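Corville Building, Ground Floor Kitchen
Minutes of the January working meeting, sink and counter area

Present: Dénes Szekeres (chair), kitchen lead, facilities, purchasing, minutes secretary
Apologies: second-floor representative
Start: 2:05 p.m.

1. Minutes of the previous meeting

Accepted with one correction. Under item 4, "drain board" should read "drain tray." The tray is staying; the board was removed in the fall.

2. Matters arising

2.1 The shelf over the sink has been moved up one bracket position. Tall pitchers now clear it.

2.2 The hot tap handle is still loose. Facilities tightened the set screw once and it worked free again. A new screw is on order from Lachance with the other small parts.

2.3 The towel rail remains on the window side. A request to move it next to the door was discussed and not taken up.

3. Splash at the sink

3.1 The kitchen lead reported that the Nernine spray head throws water well past the back edge of the sink when the flow is fully open. The worst case is a flat item held under the spray, such as a baking sheet or a cutting board. The counter to the right takes most of it.

3.2 Facilities measured the supply pressure and found nothing unusual. The old head had a narrower pattern and was not reported for splash. Dénes Szekeres asked whether the old head had been kept. It had not.

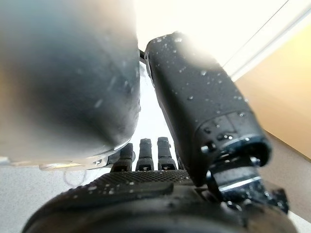 3.3 The limits of the splash area are hard to mark on the present counter, which is pale and speckled. Small drops do not show there until they dry and leave a spot. On dark surfaces under a strong light they are easy to see: the black parts carry dozens of small clear droplets, each with a white glint, and these are densest along the upper face and at the squared-off tip. The three short pegs next to it hold only a few. It was agreed that the splash test will be done with matte black card laid on the counter and a lamp set to one side, and that density will be recorded by area as none, light or heavy.

3.4 Purchasing asked if a flow limiter would be cheaper than a new head. Facilities said yes, but filling the large pots would take longer. Left open until the splash test has been run at full and half flow.

3.5 A side panel for the right of the sink was proposed. The height would be 13 inches. The kitchen lead noted that a panel at that height blocks the outlet. Facilities to check whether the outlet can be moved along the wall.

4. Spotting on glasses and dark trays

4.1 Spots are still being found on black serving trays after air drying. Finine rinse aid was added to the dishwasher at the middle setting. Glasses are better. Trays are washed by hand and are not affected by the change.

4.2 Trays are to be wiped with a dry cloth before they are stacked. The kitchen lead will put a note inside the cabinet door. Stacking them damp has also caused them to stick together.

4.3 Of 92 glasses on the inventory sheet, four are chipped and will be withdrawn. No replacement order at this time.

5. Costs

5.1 Remaining budget for the sink area is $2,320. The quote from Lachance for a replacement head, side panel and fitting is $1,059 — delivery not included. Purchasing to get the delivery figure in writing.

5.2 No spending was approved at this meeting other than the set screw.

6. Actions

Facilities: outlet position (3.5); fit set screw when it arrives (2.2)
Kitchen lead: splash test with black card (3.3); cabinet note (4.2)
Purchasing: delivery figure (5.1); price for flow limiter (3.4)
Dénes Szekeres: send the test results to the second floor, which has the same spray head

7. Any other business

The bin under the sink needs a shorter liner. The current ones fold over the hinge and the door does not close.

Meeting closed at 2:50 p.m.

Recent items
Ground floor kitchen: shelf bracket positions
Dishwasher settings and rinse aid log
Minutes, fall meeting (corrected)
Inventory sheet: glasses and trays
Lachance parts list, sink area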